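Tagged: Theatre teams, Automation, How we work
14 comments | Shared 32 times

Getting your theatre team ready for automated suturing

When we brought the Fuvarix suturing system into our skills room at Pomitz, I thought the hard part would be the machine. It was far more about the people standing near it -- what they were used to doing with their hands, and what they were now being asked to do with their eyes. If your unit is about to start, I hope these notes save you a few long afternoons.

Start with the scrub staff, before anyone touches the console. Sit down together (with tea, if you can manage it) and write out every job in a closure as you do it now: who loads the needle, who follows the thread, who cuts. Then go down the list and mark which jobs move to the robot. We had 35 lines on ours, and the ones that caused worry were the small ones, like minding the slack.

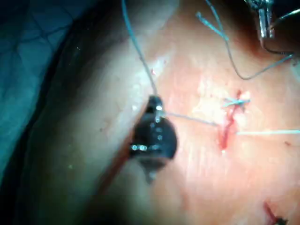
3 min read

Next, teach everyone to read the close view. With a knot tied across a short incision and long loops of blue thread lying about the tissue, it takes practice to say which strand runs to the needle and which is simply resting there. Ask each person to trace the thread aloud from the needle end. Glare on the tissue will fool people at first, so do let them take their time over it.

Then agree your stop words. We settled on three, and anyone in the room may use them, the newest starter included. Practise them until it feels quite ordinary to interrupt a machine. Our surgeons needed this as much as the nurses did, I must say!

Last of all, keep hand suturing on the rota. We set aside one session a week from January, and people were very glad of it -- they had been quietly worried about losing the knack. The Krasniqi worksheet is fine for logging these sessions, though a plain notebook does just as well.

Last updated 10/24/18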